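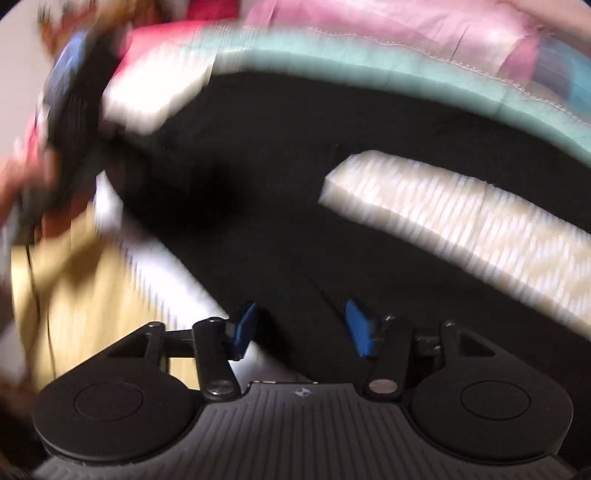 Clidstead Handheld Gripper – Setup and Maintenance Notes

Posted Friday, November 20, 2020
By the Clidstead bench team

Read this before you trust the data. The recordings in the folder are only as good as the state of the gripper that made them, and that state changed more than the first draft of this card admitted.

What is in the folder

There are 2883 recordings of fabric and bag handling, all made by hand with one gripper and its own camera. We threw out 228 of them, and they sit in a subfolder called rejected with the reason in the file name. The rest passed our checks. Passing our checks means that the finger angle log has no holes in it and the video opens. It does not mean the recording is useful for training anything.

The gripper

One unit, the only one we have. The parts that matter for upkeep are the ridged base plate, the round black housings on either side, the two black finger linkages, each with a silver screw near its lower end, and the blue finger pads. The triangular brackets between the linkages and the housings have a cut-out in the middle and small fasteners at the corners. You will get to know those fasteners.

The original assembly sheet from Daltine says the unit needs no adjustment in normal use. We don't know what they count as normal use. Ours needed adjusting in the first week.

Setting it up

1. Put the gripper down on its base with the fingers pointing away from you. Wipe the ridges with a dry brush. Lint packs into them and then gets carried onto the pads.
2. Check the silver screw on each linkage. Snug is enough. If you tighten one until the finger feels stiff, back it off and start over, and do the other side to match.
3. Go around the bracket fasteners, both sides. The left bracket works loose sooner than the right on our unit. We have no explanation and the one Daltine gave us didn't hold up.
4. Close the fingers slowly. The pads should meet flat along their length. If they touch at the tips first, the linkages are out of step and step 2 was done badly.
5. Run the zeroing script with the fingers fully open, then fully closed. Save the result with the session, not in the shared settings file. The shared file got overwritten twice and we can't say which sessions were affected.
6. Record a short clip of the fingers opening and closing on nothing. Look at it before going on.

Step 6 gets skipped when people are in a hurry. Sessions without that clip are marked no_check in the index.

Pads

The maker rates the pads for 2000 closures. We think the number is generous for hard goods and close to meaningless for cloth, where the pads glaze over long before they wear down. Once they glaze, slick fabric slides out and the operator squeezes harder to make up for it, and that shows in the angle log as a long flat stretch near fully closed. If you are fitting anything to grip width, filter those stretches out or at least look at them.

We swapped pads 7 times. The swap points are in the index. Replacement pads came from Hinrichs after the first two sets, in what is sold as the same material. It feels slightly softer to us. We have not measured it, so take that for what it's worth.

Do not clean the pads with alcohol. We did it early on and the surface went tacky for days.

Blur

Cloth gets moved fast, and so does the gripper, and the camera rides along with it. The base plate and housings stay fairly sharp because they travel with the lens, while the fabric and the other hand can smear into streaks. Stripes and seams suffer most. We tried a shorter exposure and got noisy, dark video in return, so we put it back.

Motion blur alone was not grounds for rejection. Some users will disagree with that, and they can filter. The index has a blur score made with Gonix, version as shipped. The score is computed over the whole image, so a sharp base plate can pull up the score of a clip where the goods are a smear. Crop the lower part away and run it again if you care about the number.

Faults seen

- Finger angle jumps while the hand is still. Usually the sensor plug on the left side. Reseat it and zero again.
- Fingers close unevenly. Linkage screw, nearly always.
- Clicking when opening. Lint or thread behind a pad. Take the pad off and don't dig at it with a knife.
- Angle drifts over a long session. Not solved. Zeroing again halfway through hides it.

Things we would not claim

That a second gripper of the same model would give matching angles. That the labels for "grasp start" are good to the single video image; they were set by a threshold and spot checked. That one operator's way of pulling at cloth stands in for anybody else's.

A second unit is on order for December. Until it has been run side by side with this one, treat every angle in the set as belonging to this gripper only, and quote the session's own zeroing file along with it.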